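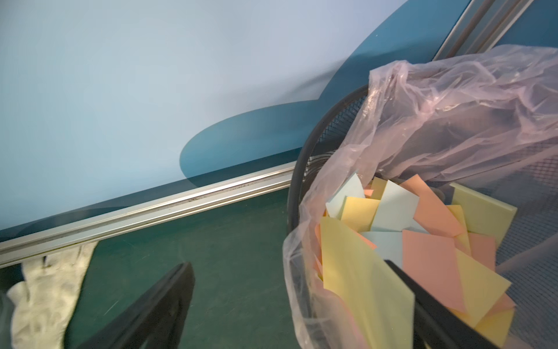

Clolach Demonstration Guide, Section 3: The Wastebasket Run
By Elfriede Lammers | April
Print this page | E-mail this page

Visitors at the Holloway open day will want to see the arm handle trash. Set up as follows, and don't promise more than it can do.

1. Put the wastebasket on the floor near the wall. Mesh is fine. Fit a thin liner and let the extra hang over the rim.
2. Drop in loose note sheets. Mixed colors show up better from the back row.
3. Open the gripper fully before you bring it down to the basket.
4. Run the routine at 20 percent speed. The Sidier brochure says full speed is safe. We have yet to see that shown.

NOTE: One good run proves very little. If a visitor asks for a success rate, give the count from your own log, misses included.

CAUTION: Keep visitors 9 feet back while the arm has power. Never reach into the basket to "help."

5. If the liner snags, press Stop and clear it by hand with the power off. Code 44 means the gripper did not close. Restart from step 3.

Print | E-mail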